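4. What changed for the staff

Our placement was at Stonico, where the returns desk got its robot in March. Before that, the people there sorted 70 trays a shift by hand, and complained. Now the robot, which staff call Clovix after its software, sorts 44 – and they complain about Clovix. 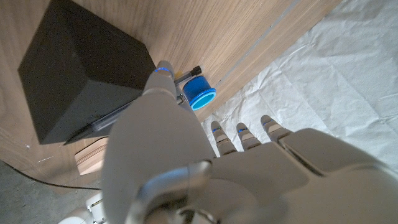 Cups and pens were the items we chose for timing, mainly as they were small and we had plenty. Staff told us the sorting was less tiring now, but that watching someone else do it slowly was its own kind of work. One had been given 35 minutes of training, most of it on where the stop button was. She felt this was fair. Breaks are now taken whenever the robot needs a restart.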